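Plaltado workshop, bay 2 — notebook, February

Carried on with the returned seating and mobility items for the Zadix loan pool. Started just after 9 am. The bay had been left in reasonable order, although the parts drawer under the bench is again a mixture of metric and imperial and needs an hour of someone's time.

Job sheet has two headings today: the folding wheeled frame, and the white moulded chair. The rest of the batch is still on pallets at Dindix and will not arrive until the loading dock there is clear.

Wheeled frame. Tubes are black, gloss finish. I went over the joints by hand first, then with the 4 mm key. Two of the fittings took up a quarter turn each. The ribbed grip is seated properly and does not rotate under hand load. End cap is on firmly. I checked the fabric along the seams and found one pulled thread, trimmed and sealed. No colour loss worth recording.
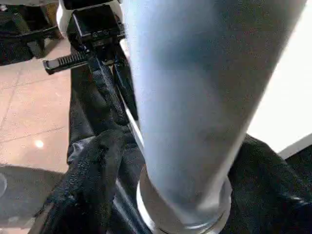
Cleaning was done with the mild detergent at the usual dilution, then a plain water wipe. Solvent is not to be used on the grips. El Ouafi sent a tin of their degreaser last month and it is still on the shelf, unopened; it can stay there until we have a data sheet for it. Ridged surfaces hold grime in the valleys and the nylon brush is better than a cloth for these. Allow a bit longer than the sheet says.

Fold and unfold cycle: 8 repeats, no binding. Slight click on the third and again on the seventh, could not reproduce it afterwards. Noted on the tag in case the next person hears the same thing.

Wheels spin freely. I did not pull the axles. They were greased in the previous round according to the tag, and the tag is initialled, so I left them alone.

Chair. Single moulding, white, item 128 on the pool register. The register has it as grey, which is wrong, and I have corrected the entry. The underside is the part that matters on these. Ribs carry the load out to the corners, and the usual failure is a hairline at the thickened section where a leg meets the seat. It does not show from above until it has run a fair way. Turn the chair over on the mat for this check, never on the bare tile, which scuffs the seat and leaves marks that do not polish out.

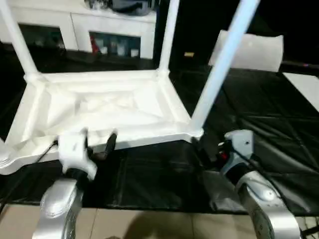 Moulded chair inverted on the black mat, seat underside and legs.

Ran a fingernail along each rib and then used the torch at a low angle. Nothing found at the corners. Dye test skipped on that basis — it costs an afternoon and I would keep it for chairs with a suspect corner. Moulding flash on one leg was sharp enough to catch a sleeve, so I took it back with the fine file. Rock test on the flat plate gave around 2 mm of lift at one foot, within what we accept for this type.

The mat itself could do with replacing. It will not lie flat along the old folds and small parts roll into the creases. A heavier one would be an improvement. Request added to the Plaltado consumables list.

Outstanding:
Wheeled frame — recheck for click after a day standing folded.
Chair 128 — new register label, old one is unreadable.
Metric and imperial fasteners — separate trays.
Ask Dindix for a revised time on the pallets.

Bay swept and bench lights off at 4 pm. Keys back on the hook by the office door.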